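Equipment notebook, Skiltalgate project
Entry: hand-held grippers, second purchase
Jun 22, 2024

Purpose of this entry is to set down the requirement for the next equipment order before the request goes to the finance office in July. The existing stock covers bedroom and household work at the present rate. It does not cover the extension agreed with Pemberg, under which collection will run at a second site with its own operators and its own storage.

The request as drafted is for 10 hand-held grippers from Stenard, with spare fingertip pads, ground cloths and carrying cases. Fixed arms are not part of this order and will be considered under next year's plan.

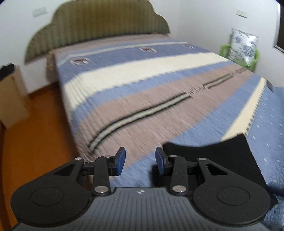

Pierina Bianchini

1. Quantity

Stock at the last check was 19 grippers, including those out for repair. The working assumption has been one gripper per operator. That assumption should be dropped. Many of the household tasks on the current list, among them folding, making up a bed and opening bags, call for a gripper in each hand, and the planning unit should therefore be the pair. An odd number in stock leaves one gripper idle whenever paired work is scheduled. The order of 10 stands for the Pemberg site. A separate line should be opened for one further gripper to bring the home stock to an even number.

To be confirmed with the repair bench: whether any of the units now waiting there will be written off. If so, the separate line will need to be larger.

2. Fingertip pads

Pads are the part we replace most often. The blue pads are bought by the set, one set per gripper, and the present allowance is 110 dollars per gripper per year for pads and pins together. Last year's allowance was spent before the end of the third quarter. I propose that pads be taken out of the general repair line and given a line of their own, so that an overspend is noticed early.

Stenard offers a firmer pad at the same price. We have not tested it on thin fabric and should not order it in quantity until we have. Two sets have been requested on approval.

Pivot pins may stay in the repair line. Consumption is low and the bench holds enough.

3. Ground cloths and set-down space

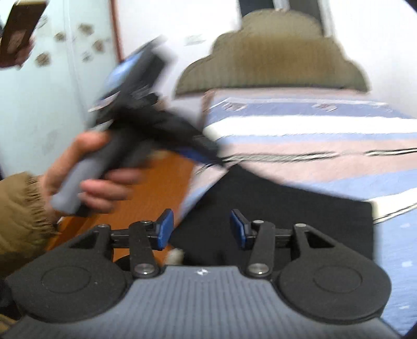
Cloths were left out of the first purchase altogether, and operators have been supplying whatever was at hand. This has caused small difficulties with hosts and makes it harder to keep equipment together when a room is cleared. A plain dark cloth, one per pair of grippers, should be added to the kit list. The size should be chosen for working on furniture as well as on floors: at this session the black cloth was spread over the end of the bed, on top of a striped bedspread, and a cloth cut for a tabletop may not serve equally well there. I would ask for one size only and for a fabric that can be machine washed. Sample lengths can be bought locally and do not need to go through Stenard.

Patterned bedding should remain on the list of wanted surfaces. The woven emblems and narrow contrasting lines on this bedspread are of more use to us than another plain sheet, and no purchase is needed as long as hosts are content for their own bedding to be used. If the second site is to be furnished from nothing, as has been suggested, an allowance for two or three patterned covers belongs in the site budget and should not be charged to equipment.

4. Cases

The soft cases bought with the first order do not hold a pair. Stenard lists a hard case that does, but the foam insert is charged separately and was missing from the quotation. A corrected quotation has been requested. Until it arrives the case line is entered without a figure.

5. Timing

Orders approved in July can be delivered ahead of the Pemberg start, provided the pads ship with the grippers. On the first purchase they came in a separate consignment and the grippers stood in the store room until it arrived. The order form should state that partial delivery is not accepted.

Training for the second site's operators is to use home stock, and the store will be short of pairs during that period. The household schedule should be thinned accordingly. I will mark the affected sessions once Pemberg has given us names.

6. Open items

Corrected case quotation from Stenard.
Write-off list from the repair bench.
Result of the firmer pad on thin fabric.
Decision on who pays for furnishing the second site.
Cloth samples, one dark fabric, washable, to be cut and tried on a bed and on a low table.

The draft request is in the shared folder under Skiltalgate, purchases. Colleagues with corrections to the quantities should enter them there and initial the line.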